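We use cookies to remember your list preferences. Accept | Manage settings

To: Isavura staff list
From: Qusai Atallah, Operations
Subject: Re: Feeding stations and the March rota

Dear colleagues,

Thank you to those who replied to the earlier notice. Babatunde Haruna's message raised the points that most of you have put to me in person, so I am answering it on the list.

Babatunde Haruna wrote:
> The finishing room would like to know three things before March.
> Who is responsible when a cloth is gripped badly and goes on
> to the folder creased? Will the people now feeding by hand keep
> their grade? And will the Sunday shift still be offered?
> Several of us have also asked whether the targets will go up
> once the second station is running.

The Didimance stations take over one task, the lifting and presenting of single cloths. At present that task is shared by 4 operators on each shift, and it accounts for most of the wrist and shoulder complaints recorded in the finishing room. Sorting, inspection, mending and packing remain with staff. The 2 stations will be brought into use one after the other, and the second will not start until the first has been accepted by the shift leads.

Hemmed pieces need the most attention. The fingers close on a corner and the cloth hangs from that single point, so the fabric gathers tightly where it is held and the rest falls in a loose sheet. An operator should look at the hem before releasing the piece to the folder.

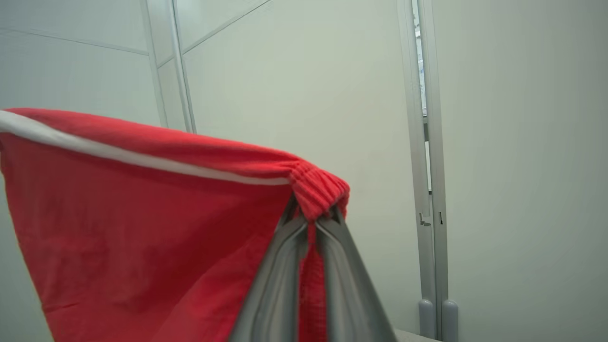

Responsibility for creased work

A badly gripped cloth will be logged against the station and not against the person on duty. Operators may stop a station at any time and need not ask a lead first. Pieces for the Abeysekara contract will continue to be fed by hand until further notice.

Grades and hours

No one will lose grade or basic hours. The feeding operators will be offered training as station attendants, lasting 10 working days and paid at the normal rate. Those who prefer inspection may ask for it instead — please tell your lead in writing. The Sunday shift stays on the rota as it is now.

Targets

The hourly figure remains at 110 pieces per line. It will be reviewed with the staff representatives after both stations have been accepted, and any change will be posted on this list first.

Staff from the Hison site who cover shifts with us should receive the same terms, and I have asked for this to be confirmed in their rota letter.

Yours sincerely,
Qusai Atallah
Operations, Isavura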